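Destberg Two-Tier Workbench Shelf in Yellow: our review after a season of use

Rating: 4.5 out of 5
Reviewed by Hường Trịnh

I have wanted a proper low bench for sorting molded parts for years, and I've made do with folding tables, a door on trestles and (for one bad winter) the floor. So when we moved into the bigger room at Sunummont I finally ordered the Destberg in yellow, two tiers, black legs. I love it! It has a few faults and I'll get to them, but I want to start with how much nicer it makes the day.

First impressions

The color is a lot brighter than it looks in the catalog. I was nervous about that for maybe an hour. Black parts show up on it beautifully, so you can spot a stray one from the doorway, and small dark things that used to vanish on our old gray bench now stand out right away. The top is thick and the legs are thin, so you can get a box under there and still have room for your feet.
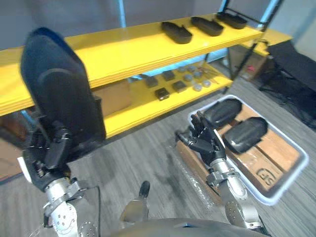 Putting it together

Assembly took me and one helper most of a morning. The instructions are two pages of drawings with hardly any words, and we fitted one leg backward before we worked out which way the little arrow was pointing. Once the bolts were tight it stood level. Destberg gives the weight limit as 158 pounds per shelf and we've never come close to that with what we keep on it.

The surface

I was worried about glossy parts sliding around, or worse, getting scuffed. The finish has a bit of grip to it, just enough that you can rest one end of a long piece on the top and turn it to look at the other side. It wipes clean with a damp cloth. My one complaint is the seams, thin lines across the top that collect dust, and I go over them with an old paintbrush when I remember. A one-piece top would be better, but I suppose it would be miserable to ship.
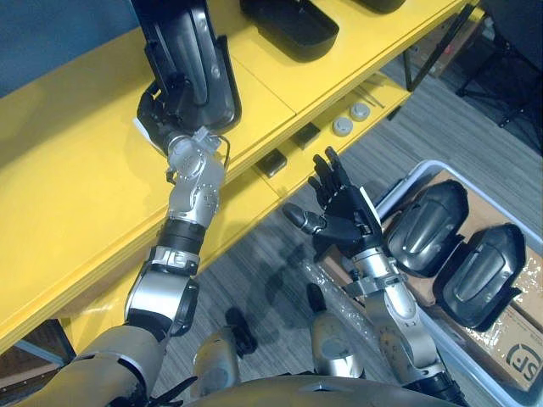

Using it for shoe soles

Most of what we sort is soles, and this shelf could have been made for them. We look over around 50 in a session, and the old way was to pile them in a bin and hope the rims didn't get marked. Now they go on the top shelf in a line, one behind the next, like the three on the yellow shelf there, with the smaller items down on the lower one. The taped cardboard boxes stay in a gray tray on the carpet beside it, so the shelf itself never fills up with packaging. It's such a small change and I'm still pleased about it every morning.
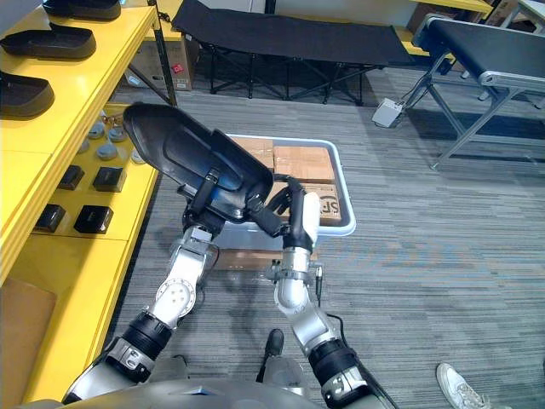
What I'd change

The lower shelf sits set back from the top one, so I do a fair bit of crouching to reach things at the rear. I'd also like a raised lip on at least one side for round parts. Maihi makes a similar bench with a lip, but it only comes in white and the legs are chunkier. We tried a Plelau before this and it wobbled whenever anyone leaned on it, so back it went.

I'm planning to order a second one in November, same color.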